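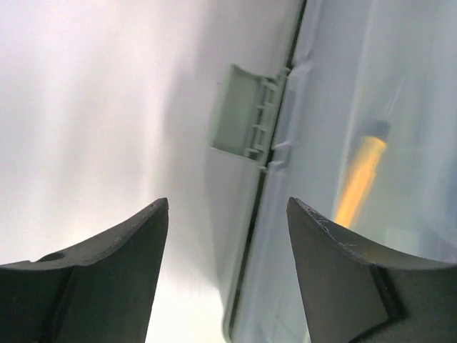 wrist cam, fingers open, with the green latch in view

dulberg_dan
So my policy keeps picking the orange thing INSIDE the bin as its target. It's behind frosted plastic! 376 demos of popping the latch and the attention map still lights up on orange. Anyone fixed this without recollecting?

hamdan376
Pale green on near white, yeah, I'd chase the orange too. Lock your exposure first — the left side is totally blown out.

mazandarani_s
Disagree, exposure won't save you. Was the orange thing in the same spot for every demo? Then it's a landmark and the net learned it. Shuffle the contents, add 106 more, retrain.

dulberg_dan
Same spot in all of them, ugh. I'd rather do color jitter than teleop again...

hamdan376
Jitter got me partway on the Aretti stack (hue only, leave brightness alone). Still say fix exposure.

mazandarani_s
Jitter changes the color, the thing still sits in the same place. But try it, it's cheap. What's your crop?

dulberg_dan
Full image, resized. Running hue jitter overnight, 1000 epochs, will post the curves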